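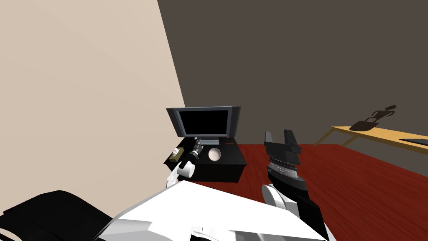 What are students in the Ombridge Robotics Club working on this term?

They are writing control programs for a two-armed robot that exists only in simulation, and they will present the results at the club's open session in May.

The project, named Skuvlow, is open to all students at Ombridge College and carries two elective credits for those enrolled in the introductory automation class. Members work in Kadness, the simulation software adopted by the department last year. Each team is assigned a furnished room in the software, a set of household objects, and a list of tasks. The tasks grow harder as the term goes on, beginning with moving an arm to a named point and ending with picking up an object and setting it down in another part of the room.

"Our students come from many majors, and a good number of them had never written a program before September," said Ajith Gounder, faculty adviser to the club. "In simulation they can make a mistake, reset the room and try again within a minute. That has changed how willing they are to experiment."

Every program is run 100 times before it may be entered in the club standings. The starting position of the object is shifted slightly for each run, so a program that works from one fixed position will score poorly. Teams also submit a written log of the changes they made between versions, and the log counts toward the final grade. 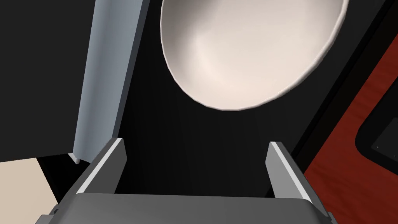

Approach planning has taken up most of the class meetings this month. Students must decide where the gripper should stop, at what angle it should face the object, and how far apart the fingers should be before they begin to close. Views from close to the gripper are used in these discussions. With the fingers spread wide and a stretch of black surface still between their tips and a cream-white bowl, a team has to judge how much of that distance to cover in a single motion and how much to leave for a slower final move. The bowl has prompted more debate than any other object on the list - its wide opening allows a grip on the rim, but a rim grip must be placed with care.

Karthikeyan Nair, a second-year student and the club's president, said his team rewrote its approach program twice before settling on a two-stage method. "We were moving too fast at the end," Nair said. "Now we pause, check the position of the arm, and continue. It costs us time in the standings, but our scores are more even."
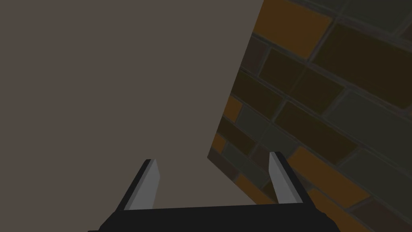

Gripper open, with a brick-patterned surface behind the right finger. Skuvlow project, Ombridge Robotics Club.

The open session will be held on a Friday afternoon in the Bhat Building, first-floor lecture room. Teams will run their programs on the main screen and take questions from guests. The department has set aside $1,000 for the purchase of parts, to be awarded to the team with the highest combined score for its program and log.

Students who wish to join the club for the fall term may sign up at the department office. No previous experience with robots is required.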